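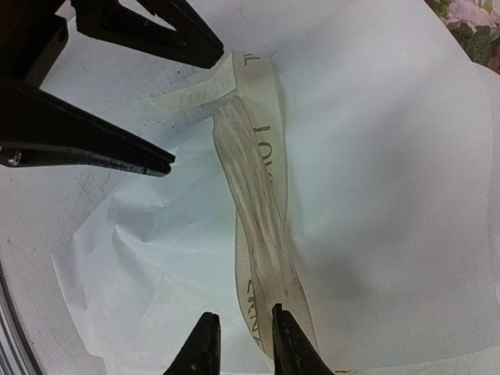 # Ribbon questions, answered (mostly)

Hi, I'm Seren Rosser and I run a tiny gift wrapping shop called Pluka out of the back half of my house in Rutthorpe. People email me about ribbon more than anything else, including paper, boxes and prices, so I finally typed up the answers. If yours isn't in the list, write to me anyway. I like ribbon mail!

## Do you keep every bit of ribbon that comes into the house?

Pretty much! If it's longer than my forearm it goes in the drawer. Cream is my favorite to save, with or without lettering, because it goes with brown paper, white tissue, Christmas, weddings, new babies, all of it. Shorter pieces get used for gift tags or for tying up bunches of lavender.

## My ribbon is one big twisted heap. Where do I start?

Find an end. I know, I know, but people always grab the middle and pull, and then the folds lock down on each other. Lay the whole thing on a big sheet of plain paper (a pale ribbon is so much easier to handle on a clean surface), find one tail, and follow it back with your fingers, lifting each loop off the one under it. Don't tug. When you have an arm's length free, smooth it flat and keep going.

## How do I get the creases out?

It depends on what it's made of, and if you don't know, test a scrap first. For grosgrain -- the kind with the fine ribs running across it -- I use a warm iron with a cotton dish towel over the top, and I press straight down and lift instead of sliding. Satin gets the same treatment on a lower setting. Anything with a wire edge I just run between my thumb and finger a few times.

Long creases that run the length of the ribbon are the stubborn ones. Mine usually need a second go, and sometimes I let them win and put that part inside the knot.

## What about ribbon with printing on it?

Iron it on the back, always through a cloth. I once ironed straight onto a gold print and picked up half a greeting on my iron, which then turned up on a pillowcase.

## Can I reuse ribbon that has words on it?

Sure. Flip it over if the back is plain enough. On pale ribbon the lettering can show through backward, so hold it against your paper before you cut anything. If it does show, I'd rather see the words the right way around and a bit of them peeking out of a bow. A few letters of something sweet is kind of charming, and a wide loop hides the rest.

## Which way should the lettering face?

On a tall box, I like it reading down the front. On a flat box, left to right when the bow is at the top. Wrap it once without tying, look at it, then commit. Ribbon twists at the bottom of the box when you cross it over, so check that the print hasn't flipped to the underside on the way back up.

## How do you cut the ends?

On a slant, with scissors that never touch paper. Mine are from Lougher, down on the corner, and they live in their own pouch. You can do a V-notch if you prefer, but a slanted tail is faster and I think it looks nicer on a narrow ribbon. If the edge frays, a dab of clear nail polish on the very tip sorts it out.

## How much ribbon do I need for a box?

For a shirt box with a cross and a medium bow, I cut 2 yards and trim. If you're new to bows, give yourself extra. Short tails are miserable to tie!

## How do you store it all?

Rolled, never folded. I wind each piece around a strip of card and pin the end. The cards stand up in a Muver drawer box, sorted by color. The printed ones have a section to themselves -- otherwise I forget I have them until the week after somebody's wedding.

## Do you take ribbon donations?

Yes please, except in December, when I can hardly find my own kitchen table. Tangled is fine. Knotted is fine too.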